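Old office tower, adding memory and removing the cooler: what order?
Posted by Sotiris Rallis, October 18, 2024

I have an old desktop I bought from Stoderard for 45 dollars. I want to put in more memory and renew the paste on the processor. I laid the case on its side and took the panel off. The cooler is off now, so the bare processor is showing.

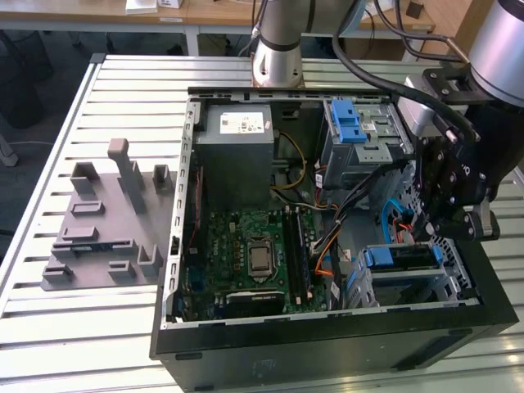
The drive cage is close to the board and I don't have much space for my hands. Should the memory go in before the cooler? Also, where do people keep the sticks while they work? Mine have been sliding around in a drawer since June.

Brurkden

Memory first. Unplug the machine at the wall and touch bare metal on the case. Open the clips, line up the notch, and press each end until it clicks. Then clean off the old paste, put on a small dot and fit the cooler. Tuck the power cables away from the fan before you close it.

For the sticks, any of these will do:

- The plastic tray they came in.
- A plate with slots, so a thin part can stand upright on its own. 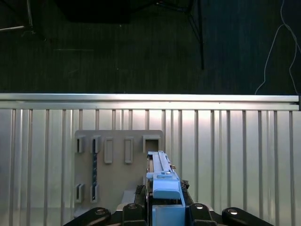 - An antistatic bag, folded over once and taped.

Horobets

I did mine in the other order and it was fine. Check what memory the board takes before you buy.

Contact | Copyright Nernport Help | Back to top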